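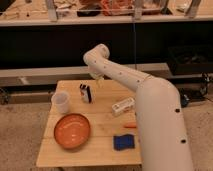
Week 4 - Timber movement, glue-ups and finish

Read before Friday. Bring the offcuts from last week, the ones with your pencil marks still on.

Wood moves. Mostly across the grain, hardly at all along it. Summer it swells, winter with the heating on it shrinks. A tabletop fixed hard to its frame will split or cup sooner or later, so slot the screw holes or use buttons in a groove.

Which way up do the boards go? Old argument. Alternate the growth rings if you want the top flat overall (slight washboard). Rings all one way = one big curve, easier to hold down with the frame. Either is fine, pick the nice faces first.

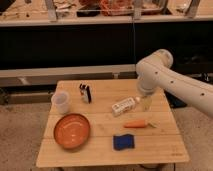 Furniture Studies, Evening Program

Edge joints
- plane both edges together in the vice, folded like a book. Errors cancel out
- hold up to the light. A hair of gap in the middle is ok, gap at the ends is not
- dry clamp first!! every time
- glue on one edge, thin and even, rub the boards together
- clamps alternate over and under, snug, not gorilla tight
- leave it alone overnight

Squeeze-out: wait till it goes rubbery, then lift with a old chisel. Wiping with a wet rag pushes glue into the pores and you'll see it under the finish as pale blotches.

Seams. A visible seam is no disgrace. Colour match matters more than hiding the line, so lay all the boards out in daylight and shuffle them round before you cut anything.

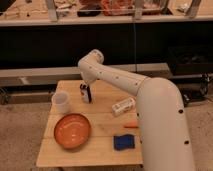
Finishing

Sand with the grain, don't skip grits. Stop before you burnish it. Damp the surface, let it dry, knock the fuzz off, go again.

Vatorel hardwax oil is on the shelf, 500 mL tins, share between 2 people. About 50 mL does a small top, one coat. Thin. Thinner than that. Buff off whatever hasnt soaked in. Rags get spread flat outside to dry, never scrunched in the bin, they can catch fire on their own.

Pale timber goes yellow under oil. If you want it to stay light try the Herkier water-based, raises the grain more though. Test on the underside.

For next time: sketch of your frame, full size, with the slots marked.

Comments

oakandash: is the rubbery glue thing true for polyurethane too? mine foamed everywhere

benchdog_1368: let the foam go hard then slice it off, worked for me

tilly_w: missed last week, are the offcuts still in the rack by the door?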